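Purnondale Observatory

Purnondale Observatory is a small public observatory and science center on the ridge north of the town of Purnondale. It is run by the Pruter Foundation and is open to visitors on most clear evenings. The site stands at an elevation of 1,982 feet.

History

The first dome was put up by Krisztina Vass, a high school physics teacher who wanted a fixed place for her students to observe variable stars. The foundation took over the land after her retirement and added a lecture room, a library and a kitchen for overnight observers. A second dome opened in February of the following year.

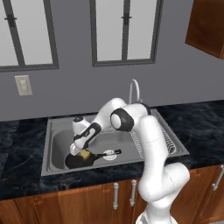 Instruments

The main telescope is a reflector with a 405 mm mirror, known locally as the Prasertsri telescope after the family that paid for it. It sits on a fork mount in the east dome. The west dome holds a refractor used mostly for the Moon and planets. Both were realigned under Chaiwat Wiriya, the current director.

Research

Staff record the brightness of long-period variable stars and the timing of eclipsing pairs. The Nirnik survey, started by Humaira Lashari, follows 6 faint stars that were poorly covered in older records — two of them have since been reclassified. Corina Rüegg edits the observatory's yearly bulletin, which prints the full measurements.

Visiting

Public nights begin an hour after sunset. Groups must book ahead, and red flashlights are required on the path between the domes.

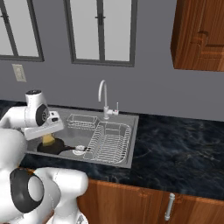
Can visitors look through the main telescope?
Visitors can use it on public nights once the survey work is finished. The refractor is available from the start of the evening.

See also

Variable star
Eclipsing binary
Reflecting telescope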